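When the Left Arm Kept Squeezing: A Talk With the Lab Lead at Grilline

It was raining hard on the morning I drove out to Grilline, and the woman who runs the two-arm bench there had already put the coffee on, bless her. I had come to ask about what everyone in the building calls the April fault, and I half expected her to be tight-lipped. She was not. She pulled up a stool, moved a stack of printouts off another one for me, and started talking before I had my notebook open.

"People want it to be a dramatic story," she said. "A robot goes wild, somebody dives for the red button. What we had was a gripper that closed on something and then would not stop closing. It was very quiet. That was the part that bothered me."

The bench is two arms over one table, and the work is kitchen work, more or less. Pick up the fruit, put it in the bowl, move the plate, leave the kettle alone. A person teaches the arms by guiding them through a job, and later the arms try it by themselves. By the time of the fault the team had logged 3,894 runs, and of those 1,546 were on the arms' own steam, with no one guiding. She knows the numbers by heart, the way some people know their kids' shoe sizes.

On the day in question the left arm picked up a toy slice of fruit, the soft kind that gives when you pinch it. The controller is supposed to watch how hard the motor is working and ease off once it has a grip. Instead the reading froze. As far as the software could tell, the fingers were touching nothing at all, so it kept asking for a little more, and then a little more again.

"It went on for 196 seconds," she told me. "I was sitting six feet away, eating a sandwich. From where I sat it looked like an arm holding a piece of fruit, and holding a piece of fruit was its job! I only turned around when I smelled the motor."

She hit the stop, and the arm went slack the way it should. The toy was ruined, with a dent right through the middle, and the motor had to be replaced. Nobody was hurt, and she is quick to say so, but she is just as quick to add that people at that table reach in between runs all day long to put things back where they belong. A hand is a soft thing too, she pointed out, and I must say I looked at my own for a moment.

Finding the cause took them five days. They suspected the new software first, as you do, and rolled it back, and the fault came right along with it. Then they suspected the motor, which was made by Vedberg and had never given them a lick of trouble. In the end it was the cable. It had been tied down a bit too snugly at a joint, and when the arm bent far enough, the sensor line lost contact while the power line stayed good. The controller simply went on using the last number it had been given.

"That's the real mistake, and it was ours," she said. "Cables fail. I've been doing this long enough that I'd be surprised if they didn't. But we wrote a program that took silence to mean everything was fine, and I signed off on it."

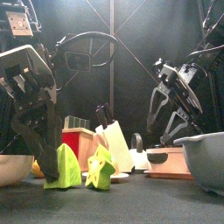
So they changed a good many things, some of them large and some almost homely. The cables have more slack in them these days and are checked by hand every morning before the power comes on. If a reading stays exactly the same for longer than half a second, the arm lets go of the command and stops where it is. There is a small temperature sensor on each gripper motor, a part from Halás that she had to wait three weeks for and grumbled about the whole time. And there is a rule, taped up by the door, that whoever is minding a run does nothing else. No sandwiches.

I asked whether the rule was popular. She laughed and said it was not, particularly with the people who used to answer their mail at the bench, but they had come around to shorter shifts and seemed happier for it.

She also wrote the whole business up, four pages with the graphs, and sent it to the group at Teltberg, who run a bench much like hers. They wrote back the same afternoon. They had looked over their own arms and found two cables tied down the very same way – no fault yet, but she thinks it was only a matter of time.

"I was embarrassed to send it," she said, pouring the last of the coffee into my cup without asking. "I rewrote the first paragraph I don't know how many times. Then they thanked me, and I felt silly for having waited a week."

The dented toy is in her desk drawer, and she got it out to show me before I left. You can fit a thumb in the hollow. New people get to hold it on their first day, she said, and after that she takes them over to the bench and shows them where the stop button is.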